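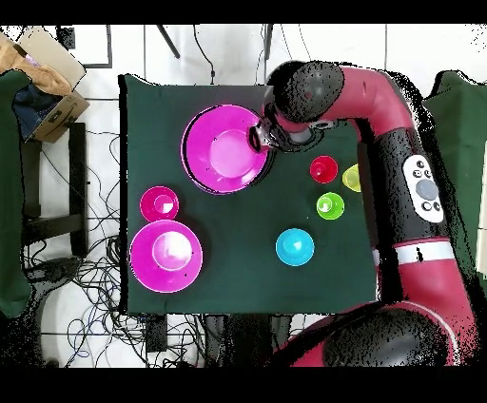 What is nesting tableware?
Nesting tableware is a set of bowls, cups or plates made in graded sizes, so that each piece fits inside the next larger one and the whole set can be put away as a stack.

Nesting bowls are the best-known kind, and for good reason: few things in a kitchen do so much with so little shelf. The same bowls that hold popcorn, salad and a beaten egg at lunchtime can shrink to the footprint of the largest one by evening. Plastic sets, often sold in bright mixed colors, are especially common in family kitchens, at picnics and in preschools.

Shape
A bowl nests well when its walls flare outward from base to rim. The wider the flare, the deeper the next bowl sinks and the lower the stack (a wonderfully simple bit of geometry!). Straight-sided bowls hold more for their width but stack tall. Cups follow the same rule, with a gentle taper from rim to foot.

Many plastic bowls and cups have ribs or ridges molded into the walls. Ribs stiffen a thin wall and give wet fingers something to hold. They also leave small air gaps between stacked pieces, which helps keep them from sticking together.

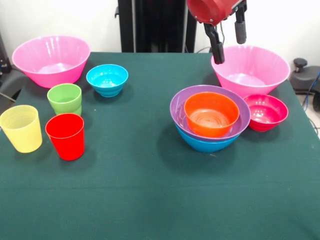 Color
Color can mark size, with one shade for each step in the set, or it can be purely for fun. The Vernis picnic set, a favorite among collectors, comes in 40 shades and lets buyers mix bowls and cups freely. Endance took the other path and gave every size a fixed color, so a cook reaching for the small bowl soon learns to look for one shade and ignore the rest. Both ideas have loyal fans.

Stacking and storage
The usual order is largest at the bottom, smallest on top. Bowls of the same size will also nest, though they grip more tightly, and a tall pile of them can be stubborn to pull apart. A slight twist usually frees them. Pieces should be fully dry before stacking, as trapped water leaves spots and smells.

Collecting
The Sarkar catalog, last updated in August, lists 323 plastic bowl patterns and is a joy to leaf through. Plesis sets turn up often at yard sales, usually missing the smallest bowl, and complete ones with 2 matching cups are much sought after.

See also: Mixing bowl, Measuring cup, Picnic set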